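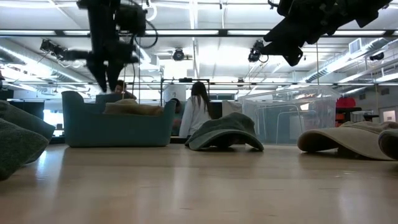

Section 4: Washing and drying caps and hats

Read this section before you use the Fandden garment steamer on headwear for the first time. For shirts and trousers, see Section 3.

4.1 Before you start

1. Check the care label inside the sweatband. If it has faded, treat the cap as hand wash only.
2. Test a hidden spot for colour fastness with a damp white cloth.
3. Brush off dry dirt with the soft brush (part 108).

Caution: Older caps may have a cardboard brim. Do not soak these. Wipe them with a damp cloth and go to 4.3.

4.2 Hand washing

1. Fill a basin or laundry tub with cool water and add 2 capfuls of mild detergent.
2. Rub the sweatband gently with a soft toothbrush.
3. Soak the cap, then rinse until the water runs clear.
4. Press out the water with a towel. Do not wring.

Note: Wash dark and light colours separately.

4.3 Steaming and shaping

1. Fill the tank to the 135 mL line with tap water.
2. Set the dial to Low and wait for the green light.
3. Place the cap over the Skalow form, or a rolled towel.
4. Steam from the outside, keeping the nozzle moving.
5. Leave the cap on the form overnight.

Caution: Steam leaves the nozzle at close to 100 °C. Keep your free hand outside the cap.

Do not put caps in the dryer or on a heater. Empty the tank before storing the steamer. Descaling is covered in Section 6.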